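The bug that Araceli Sarmiento can't stop talking about began with a robot that would not let go.

She runs the manipulation tests at Dremlow, where a small group teaches robot arms to do kitchen chores in simulation before any real hardware gets near a sink. When we talked on a video call in July, she had the replays open before I'd finished saying hello. "Oh, you have to see the release," she said. "It's so good. I mean it's terrible, but it's so good!"

The task is simple enough to say out loud. There's a counter, a pan and a knife. The arm comes in, takes hold of the knife, moves it to a target spot and opens its fingers. The team had 200 test runs of it set up, with the lighting and the stone of the counter changing from run to run, and most of them went by without trouble.

Then Lenni Kiiskinen, who was watching the overnight batch, noticed that the success rate looked fine but the videos didn't. In 7 of the runs the fingers opened and the knife stayed with the hand. The arm backed away with the blade still attached and swung it straight across the place where, in a real kitchen, somebody might be standing.

"The score said pass," Sarmiento told me. "The knife had been at the target and the gripper had been told to open, so, pass! The checker never asked where the knife went afterward. It just stopped looking." 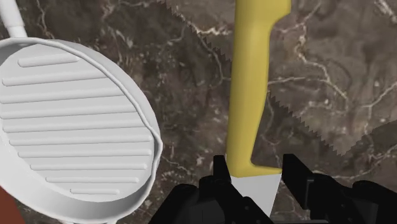
The cause took six days to find, and she loves this part. Their simulator, a package they call Zidska, had been patched in the spring to stop thin objects from slipping. When both fingers touched something narrow, the patch quietly added a little extra grip, a kind of invisible glue. It was supposed to switch off on release. If one finger link was still brushing the object when the command came, it stayed on.

"So you've got this tiny bit of contact down low, on the blade side, and the glue thinks we're still holding," she said. "And with a mug you'd hardly ever get that! A mug is big and round and the fingers clear it. Knives are where it shows up, of course, the one thing you really don't want to be wrong about."

Kiiskinen, who joined us halfway through with a sandwich, was a bit more sober about it. His worry was what the arm had learned in the meantime. "We had a policy training on that patch for weeks," he said. "It got used to opening its hand a small amount and leaving. On a real gripper, a small amount might mean the knife drops late, or drops while the arm is moving. I didn't want to find out which."

They threw the policy out. Sarmiento says that hurt for an afternoon and then she got excited again, mainly over the new checker. It keeps watching for 30 frames after the fingers open, and it fails any run where the knife moves with the hand. The glue is gone too, replaced by a proper friction setting that Kiiskinen tuned by hand, with a fair amount of swearing.

I asked whether the retrained policy is any good. "It's slower," she said. "It opens wide, it waits, it goes straight up. It looks so polite! We're still losing a few where it picks too close to the guard and the handle rolls, and Lenni has a theory about that."

He does, and it involves the finger pads. They were still arguing about it when I hung up.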